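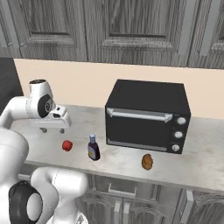

D'où vient le marbre ?
Le marbre vient du calcaire, une roche qui s'est transformée sous la terre à cause de la chaleur et de la pression.

Bon, je reprends depuis le début, parce que quand j'avais votre âge je croyais qu'on le fabriquait en usine ! Il y a des millions d'années, des coquillages et de toutes petites bêtes marines sont morts et sont tombés au fond de la mer. Leurs coquilles se sont entassées, tassées, collées... et voilà du calcaire.

Ensuite, les mouvements de la croûte terrestre ont entraîné ce calcaire en profondeur. Là-dessous, il fait très chaud et les roches du dessus pèsent énormément. Le calcaire ne fond pas, mais ses grains changent de forme et s'emboîtent comme un puzzle - les géologues appellent ça le métamorphisme (un mot super à placer à table).

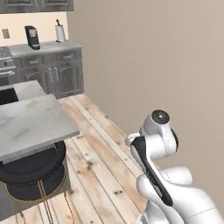 Petite table à plateau carré gris clair, façon marbre, avec des veines plus foncées.

Et les veines, alors ? Elles viennent souvent d'un peu d'argile, de fer ou de graphite mélangés au calcaire. Le fer donne du rouge ou du jaune, le graphite donne du gris. Un marbre très pur, lui, est tout blanc.

En octobre, j'ai visité la carrière de Masson avec ma classe, et j'en ai rapporté 4 petits cailloux. 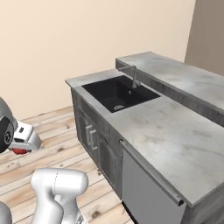

J'ai posé une goutte de vinaigre sur le plus moche et j'ai vu de minuscules bulles ! L'acide attaque le marbre et libère du gaz carbonique. Essayez avec un adulte, sur un caillou à vous - surtout pas sur un meuble, ça laisse une tache mate et elle ne part pas avec l'éponge.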